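Our little walking group for the over-seventies turned 14 this spring, and I am so pleased to report that most of us can still get up from a low chair without using our hands (on a good morning, anyway!). We have been working on balance all season, a few minutes at a time, standing on one foot by the kitchen counter while the kettle gets going. 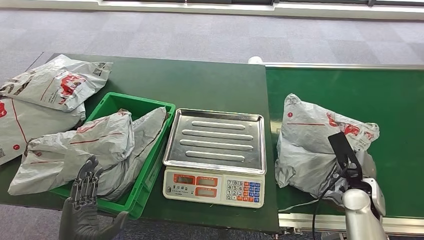

A reader in Mevow wrote that her knees complained for the first two weeks and then quieted down, and that she now does her heel raises during the evening news.

Go gently, hold on to something solid, and ask your doctor first if you've had a fall. We start up again in September, same hall, 6 o'clock, and newcomers are very welcome.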